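Pastmont Shared Kitchen - Frequently Asked Questions

For members and anyone thinking of booking a shift at our Foltley location.

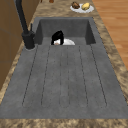
How far ahead do I need to book?
Bookings open 7 days ahead and close at noon the day before. Regular slots can be held for longer if you are on a monthly plan.

What does a shift cost?
Rates depend on the time of day and are listed on the booking page. Evening shifts are cheaper than mornings. The deposit is $100 and comes back to you when you leave.

Do I need my own food handler card?
Yes. Everyone who works in the kitchen needs a current card, including helpers. Upload a copy before your first shift.

Can I store ingredients between shifts?
Each member gets one dry shelf and one cooler shelf. Label everything with your business name and the date. Freezer space is extra and there is a waiting list.

How many people can I bring?
Up to 5, counting you. Tell us first if one of them is under 18.

What if I need to cancel?
Cancel 2 days before and you pay nothing. After that we charge half the shift - no-shows pay in full.

When do deliveries come?
Wednesday mornings. Suppliers should use the side door on Thongsuk Lane and put your business name on the slip. We can't sign for deliveries on other days.

Is there parking?
There is free parking behind the building after 5 p.m.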